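Ticket 702: Whiteboard on game table will not stay up, markers missing or dry
Queue: Rooms and Furniture
Site: Prorura, Bouzid room
Priority: Low (requester selected Urgent)
Status: Pending parts

Original request, Sunday, 9:10 a.m.

The little whiteboard on the game table has fallen over again. It is the one we keep score on. When it falls it lands on the chessboard, and the people who were losing are always very calm about it. Please fix or replace. Also the markers do not work. Also there is a smell, but that may be the hallway.

Reply from Rooms and Furniture

Thank you for your ticket. Please confirm the following so we can route it correctly.

Which whiteboard? The asset list for the Bouzid room shows 4.
Does it fall forward or backward?
Has anything been changed on the table recently?
The smell needs its own ticket.

Requester reply

The small one with the pinkish-red edge. Forward. It has never fallen backward because there is a wall there. As for changes, everyone who uses that table improves it a little and then leaves, so yes.

I moved the chessboard over to the left and set it at an angle so it would be out of the landing zone. This has saved two endgames. It is also slightly annoying to play on a board that faces nobody, and I would like that recorded.

Work log, first visit

Board was upright on arrival, naturally. Stood at the back of the table and looked at it for several minutes. It did not fall. Went for coffee. It had not fallen when I came back either.

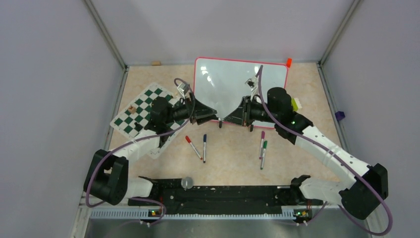 Tapped the table top at the front edge, as a person might when their bishop has been taken. Slight wobble at the board. Tapped harder. Board went over on its face. Reproduced the fault 3 times and then stopped, as I had begun to enjoy it.

The board has no feet of its own. It was sold for hanging on a door, and at some point it was promoted to furniture. What keeps it up is a clip-on holder from the Vindo desk range, meant for signs and menus. The holder is fine. The board is a bit thicker than a menu, so the holder grips it with its fingertips and hopes for the best.

Tried so far:

Pushed the board further down into the holder. Better for an hour.
Moved the board closer to the back wall. It now leans when it feels like it and scrapes the paint.
Folded paper in the slot. Works well. Looks terrible. Requester asked whether this was the permanent repair and I said it was under review.
Blue putty. Removed the same afternoon. Putty comes off a marble-pattern surface eventually, in the sense that most things do.

Requester reply

The paper fell out. I have put it in an envelope in case you need it back.

Is there any reason we can't use the other black holders? There is a drawer of them. They came with the clear sheet holder set and I don't think anyone has ever put a sheet in one on purpose.

Reply from Rooms and Furniture

No reason, other than I did not know about the drawer. I have now seen the drawer. It also contains a door handle and a quantity of rubber bands that have become one rubber band.

Work log, second visit

Laid out the spare holders on the table. The U-shaped kind has two prongs with a notch between them, and that is the kind we want for a board. There is also a curved elbow sort of piece. I don't know what it is for. I have turned it every way it goes and it looks equally wrong in all of them. Left it out in case someone walks past and recognizes it.

Put the markers down next to the holders so I would stop losing them. 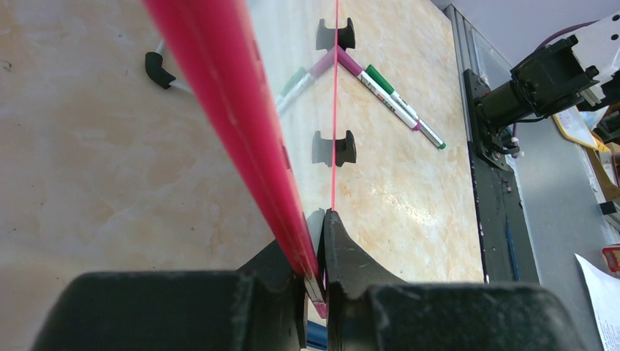 BOUZID ROOM, October

Back after the holiday closure. The test board had been left standing in two of the U-shaped holders, one near each end, and it was still standing. I then did the tap test, the harder tap test, and what I would call the rook test. Stayed up through all of it.

Some notes for whoever gets this ticket next, as there will be a next:

Use two holders. One in the middle makes a seesaw.
Seat the board fully in the notch before letting go. There is a false bottom feeling about halfway down and it is lying to you.
Wipe the table before you place the holders. Crumbs count as a shim.
Do not write on the board while holding it with the other hand and your phone. This was me.

On the markers. The request says they do not work. I collected every marker in the room, which took longer than the board did, and sorted them on a sheet of scrap paper. Most were Amer brand from the bulk order, the one where somebody typed 2000 in the quantity box and then went on leave. We have been working through them ever since. They dry out if stored tip up, and all of them were in a mug, tip up, like flowers.

Storing them flat fixes nearly all of it. A marker that has been flat overnight and still only produces a gray whisper should go in the trash. It should not go back in the mug. I checked the mug again before leaving and found one I had thrown away that morning.

I left a purple and a green for scorekeeping, so each side gets a color and there can be no discussion. 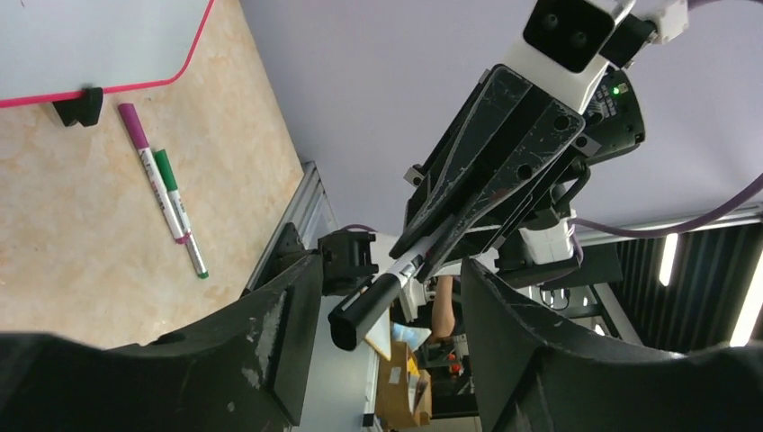 Markers stored flat on the table, below the board in its black stand.

Requester reply

Board has stayed up all week, including through a game I would describe as heated. The green marker is already being called the lucky one and people are arriving early to get it. I don't suppose you can do anything about that.

Could the chessboard go back to being straight now?

Reply from Rooms and Furniture

Yes. You can straighten the chessboard without a ticket.

I am keeping this one open for the holders, as the ones we used belong to the sheet holder set and the asset list will want them back sooner or later. Replacements are on order from Vindo and can take up to 4 weeks. They ship in a bag of 3, so expect a spare, and please put it somewhere other than the drawer.

Requester reply

Straightened. It looks odd now. One of the regulars asked who had moved it.

The smell is definitely the hallway. I will open the other ticket.

Status changed: Pending parts, no further action for requester
Linked ticket: Hallway, smell (unassigned)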